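Kerekes Household Forum > Laundry and Storage > Folding T-shirts on a bed: board or no board?

esley_13
Posted 07:41

I fold on the bed as there is no table in the room. A quilted spread gives under the hands, so the side folds wander and the finished widths vary. I now lay a long grey board down the middle of the mattress and work on that.
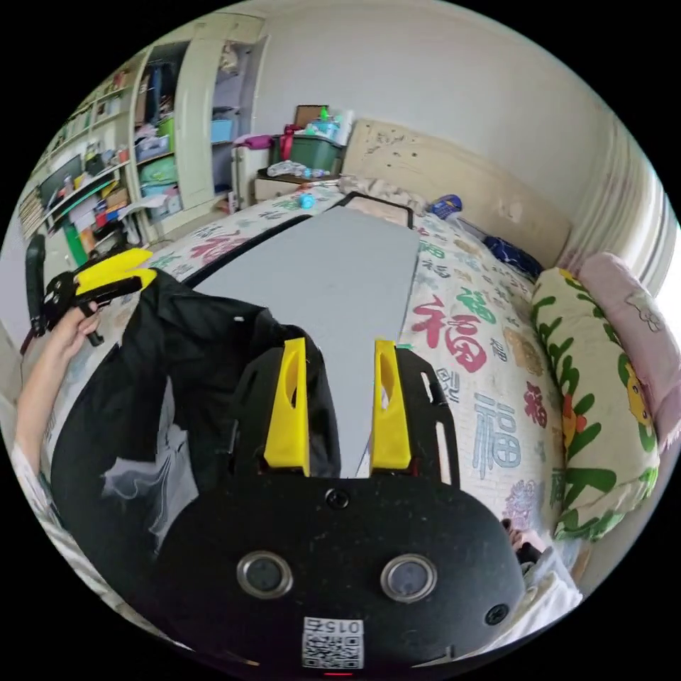

The board stays put under its own weight, but a full-width shirt overhangs it on both sides. Do people fold the sleeves in first, or bring the whole side over in one go?

Fabian Ammann
Posted 08:15

Whole side in one go, sleeve turned back afterwards. Folding the sleeves first puts a double layer at the shoulder and the stack leans.

sterent500
Posted 08:22

Disagree. With thin cotton the double layer is negligible. Sleeves first gives a straight edge to work from. I have done it that way since February and the stack in my wardrobe stands upright.

Fabian Ammann
Posted 08:30

Thin cotton, perhaps. Try it with a heavier shirt.

esley_13
Posted 12:04

Second question, on printed shirts. This one has a large pale graphic on black. 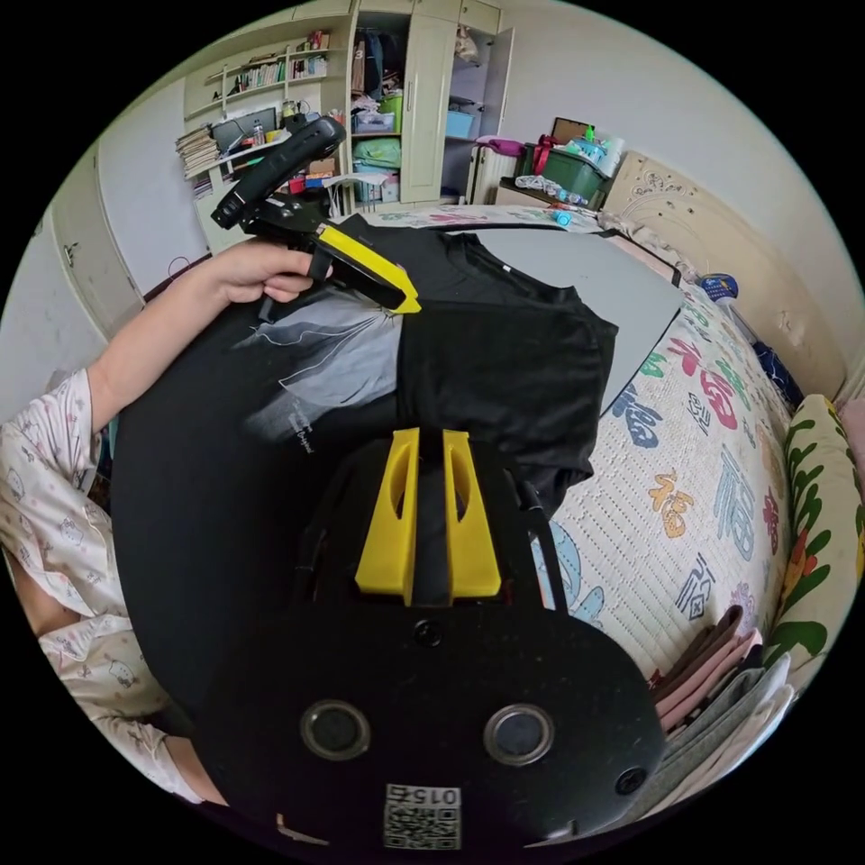 Re: printed shirts
devodthorpe141
Posted 12:37

Fold with the print inside if it is the thick rubbery sort - otherwise it makes no difference. Keep the crease off any small lettering.

sterent500
Posted 12:50

Print outside. You can then find the shirt without unfolding three others.

esley_13
Posted 18:26

Tried both. Print outside for now. I also start from the collar, smoothing from the shoulders down before making any fold. 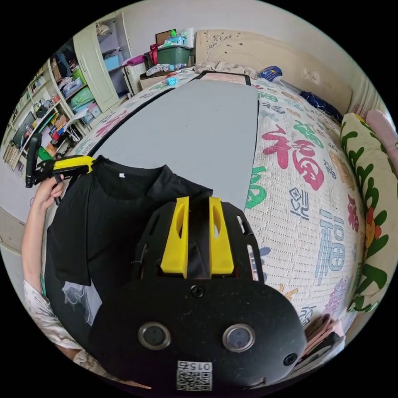
Black T-shirt laid out on the bed, collar towards the headboard.

devodthorpe141
Posted 18:52

I would move the pillows off first. Otherwise fine.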